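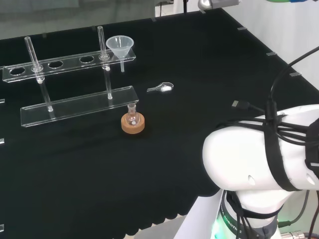
Glass tubes in a clear rack, a funnel, a little scoop of white powder, and a flask sitting on its cork ring.

In Praise of the Cork Ring

I want to talk about the cork ring, and I want to do it at some length, so get a coffee if you need one.

A round-bottom flask is a ridiculous object. I say this with love, I own several. Somebody took a perfectly useful container and removed the one feature every container in your kitchen has, namely a bottom you can put down on something. There are good reasons for the shape (heat spreads evenly around a curve, and a curve has no corners to crack at) and I've recited them to visitors more times than they wanted. But the fact remains that a round flask, left to itself on a table, wants to go somewhere else. So you buy it a seat, and the seat is a ring of cork, and the cork ring is the best thing on my table.

Some background. I've been doing chemistry at home for nine years now, the gentle kind. Growing crystals, pulling color out of flowers and onion skins, making little batches of pigment that I then don't know what to do with. Copper and alum and washing soda, that sort of neighborhood. I don't do anything that would interest the fire department. My workspace is the back half of a spare room, and a lot of my glass came from Clotano, a surplus place that used to sell the leftovers of school labs by the box. You paid 30 dollars and you got what you got. My first box had a huge number of stoppers in it and nothing whatsoever to put them in.

What I didn't get in that box, or the next one, was anything for holding things. No racks, no rings, no stands. And I didn't care! I was a beginner, and beginners want the glass. The glass is the part that looks like science. I kept my first round flask in a cereal bowl with a dish towel stuffed around it, and my test tubes in a coffee mug, all leaning together like umbrellas, and I thought I was being thrifty.

Well, you can probably guess. I reached for one tube and three others swung around and clinked, and I spent that whole first year with a small knot in my stomach every time I moved my elbow. I lost the flask too, in the end. The towel shifted, the bowl tipped, and there went an evening's worth of blue solution across the table, down the leg and into a rug that had done nothing to deserve it.

So here is my opinion, which I will now defend against all comers: spend your money on the things that hold the other things. Buy the holders first. If you have a hundred dollars to start a home lab, or a candle-making corner, or a place to mix your own inks, I would put half of it into racks and rings and trays and clamps before you buy a single beautiful piece of glass.

I know how that sounds. I once posted this on the Uledari hobby board and got 166 replies, a good many of them telling me that a block of wood with holes drilled in it does the same job for free. Fine! Drill your block of wood! A block of wood with holes in it is a rack. You're on my side and you don't know it. My quarrel is with the mug.

Now, about clear racks, because this is where I lose even my friends. People in the hobby tend to like a wooden rack or one of those coated wire ones, and I understand the appeal, they look like they've been somewhere. But I have come around completely to clear acrylic. The thing I look at, when I'm working, is the bottom third of the tube. That's where stuff settles. That's where a precipitate shows up, or a layer forms, or the powder I swore had dissolved is lying there in a heap. In a solid wooden block that's exactly the part you can't see, so you keep lifting the tube out to check, and every time you lift it you stir up what you were waiting on. With a clear rack you just bend down and look. I bend down a lot. My knees have opinions about this too, but it's not their essay.

Yes, acrylic scratches. Yes, some solvents will fog it or worse, and if you're using those you need to be thinking harder than I do about all your plastics. And yes, tubes lean in it a bit if the holes are generous. I've made my peace with the lean. A tube that leans in a rack is still in the rack.

The other thing I like about a rack with a spare hole or two is that it'll take a funnel. This is a small joy and I recommend it. A funnel is another one of those objects that can't be put down politely. Lay it on its side and it rolls in a circle and wipes its wet stem on whatever's nearby. Stand it on its mouth and you've just put the clean part on the table. But drop the stem through a hole in the rack and it sits there with its face up, like it's waiting to be asked something, and you know where it is. I went years putting funnels down on paper towels. Years!

Let me get to the black cloth, which I also feel strongly about. I covered my table in black after the rug incident (the rug is gone, we don't discuss the rug) and I'd assumed it would be gloomy. It's wonderful. Clear glass on a pale table is practically a magic trick, you find it with your sleeve. On black, every edge picks up a bit of light and you can tell where the rim is. And white powder! If you work with anything white, and so much of the mild stuff is white, a dark surface tells on you immediately. You spill a few grains of alum on a white counter and you'll never know until your sandwich tastes wrong. (Don't eat at the table, by the way. I shouldn't have to say that, but I read that board.) On black cloth you see your own sloppiness laid out like stars, and you get neater fast, out of embarrassment if nothing else.

The drawback is that cloth is cloth. It drinks. If you spill something that matters, you can't just wipe it, and you have to be willing to bundle the whole thing up and deal with it. A black tray would be more sensible and I've been told so. I had a tray. It slid. I went back to the cloth, and I wash it by itself, and I keep anything nasty well away from it.

A word for the little metal scoop while I'm here. I used plastic spoons for ages, the kind that come with takeout, and they were fine apart from static. Fine powder crawls up a plastic spoon in dry weather as though it's trying to get to you. Metal just holds the stuff. You can set it down flat with a small heap in the bowl, go answer the door, and come back to the same small heap. You should also label what the heap is before you go answer the door, and I am saying this as a person who has stood over a spoon of white powder trying to remember whether it was the alum or the washing soda. There's only one right thing to do in that situation and it's to throw it out, and it hurts every time.

But back to my ring. I got my first cork one at a July yard sale up in Ait Brahim, thrown in with a hot plate that didn't work. I thought it was a trivet. It took me an embarrassingly long time to set a flask on it, and when I did, the flask just settled. No wobble and no roll, none of that hard little clack you get from glass on a table either. Cork is soft enough to be kind to the glass and grippy enough to hang on to it, and it doesn't mind a warm flask. There are rubber ones and plastic ones that work perfectly well. I have a rubber one. It smells like a tire. I use the cork.

What bugs me is how these things get treated in the catalogs. Look up a starter set from Clerkurico or anybody like them and there's the glassware up front, glowing, with colored water in it, and the supports are away in the back under "accessories." As if a chair were an accessory to sitting down! I flipped through one last winter that claimed 4000 items and I had to go almost to the index to find a cork ring. It cost less than the postage.

I suppose I'm arguing for this because I see it everywhere in my house now. I had good knives lying loose in a drawer. I had nice pens in a cup with one dried-out marker and some sand. I'd put all my money and excitement into the thing and none into the place where the thing goes when it's not in my hand, and then I'd wondered why I felt rushed and clumsy whenever I used any of it. The knives have a strip on the wall now. The pens are still in the cup, I'm working on it.

So if you've got a birthday coming up for someone who's just started messing with chemistry, skip the fancy flask. They'll buy that one themselves, believe me, they've already got it picked out. Get them two cork rings in different sizes and a decent rack, and put up with the puzzled look when they open it.

23 April 2021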